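Notes from the Bench: Two Grippers and a Very Annoying Drawer

By Nuala Hanrahan
August
14 shares | 6 comments

A few of you wrote in after the last issue asking when I was going to stop talking about camera mounts and get back to grippers. Fair enough! I've spent most of the month with two hand-held ones on loan to our little shop in Lasdale, and I have opinions.

Quick recap for new readers. We collect demonstrations by hand, meaning one of us holds a gripper with a camera on it and does the chore ourselves, over and over, and the recordings get used later to train the arm. So the hand-held tool matters a lot. If it's awkward for me, the recordings are awkward, and the arm learns to be awkward too. (Shanthi Siddiqui, who does the training side, says she can tell which clips are mine by how long I dither before touching anything. Thanks, Shanthi.)

The first tool is the Majumder, which has soft, wide fingers and opens with a squeeze trigger. The second is the Grondus, with skinny hard plastic fingers and a thumb slider. The Grondus is lighter by 58 grams, and that sounds like nothing until you've held your arm out over a table all afternoon. The Majumder costs more and feels it. It also has a trigger spring that I would describe as enthusiastic, and my forearm would use a stronger word.

We started with easy stuff: blocks, cups, a sponge, some socks. Both tools did fine and I got bored, so I moved on to drawers. I love a drawer as a test. You have to find the handle, get hold of it or hook it, pull in a straight line, and let go without dragging the whole cabinet along for the ride. People do all of that without thinking. Doing it through a gripper feels like eating soup in ski gloves.

And I didn't pick a nice heavy wooden drawer, either. I picked a see-through plastic desk organizer with little tab pulls, the kind you keep paper clips and dead batteries in. It weighs hardly anything, so if your pull is even a bit crooked the drawer binds and the cabinet comes skating across the table after you.
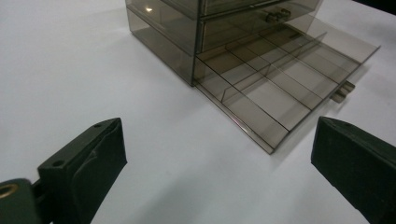
With the Majumder, I ended up with two ways of opening it. One is the proper way, where you close both fingers on the tab and draw it out. The other is what I call the cheat, where you get one finger behind the tab and just drag. The cheat is faster and I find myself drifting into it whenever I'm tired. Shanthi would like me to pick one and stick to it, please, because a pile of recordings that mixes the two gives her a policy that goes for the tab and then has a small crisis about what to do next. She's right and I've been trying to behave.

The soft fingers are very forgiving on the pinch. You can come in a little high or a little off to one side and they still get a grip on the tab. Where they let me down is size. They're chunky, and when the upper drawer is shut and you're going for the one under it, there isn't a lot of room to work in. I bumped the drawer above more times than I'd like to admit.

The Grondus is the opposite animal. Those skinny fingers get in anywhere, and I never bumped a thing I didn't mean to. But they're slippery! I'd have the tab, I'd start to pull, and off it would pop. I stuck some grip tape on the insides and that helped a good deal, though the tape starts peeling after a long session and then you get a sticky corner that won't let go of anything. I'm open to suggestions here. Somebody must have a favorite tape.

Over the whole month we logged 1326 clips between the two tools, and 600 of those were drawers, which explains my mood. Shanthi pulled 100 drawer clips from each tool and went through them by eye to see which ones she'd be happy to train on. The Majumder came out ahead, mostly thanks to fewer dropped tabs. The Grondus clips she did like, she liked a lot, though. The motion is cleaner, and I think that's down to the thumb slider. With a trigger my whole wrist tenses up when I squeeze, and you can see the view dip a little every time.

One more thing on see-through plastic, while I'm at it. It's rough on cameras. The edges come and go depending on the light, and our depth camera mostly gave up and reported the table underneath. The plain color camera did better than I'd expected, as long as I kept the desk lamp off and used the overhead panels only. I tried it at 9 p.m. with just the lamp and the footage was a mess of glare. So if you're planning something like this, sort your lighting before you sort your gripper, and save yourself the evening I had.

For now I'm keeping the Majumder on the bench for drawers and anything with a handle, and the Grondus goes to the small parts corner. The folks over in Limham have asked to borrow it next, and they're braver with a soldering iron than I am, so it may come back with new fingertips.

Next issue: zippers. Shanthi has already bought the jackets.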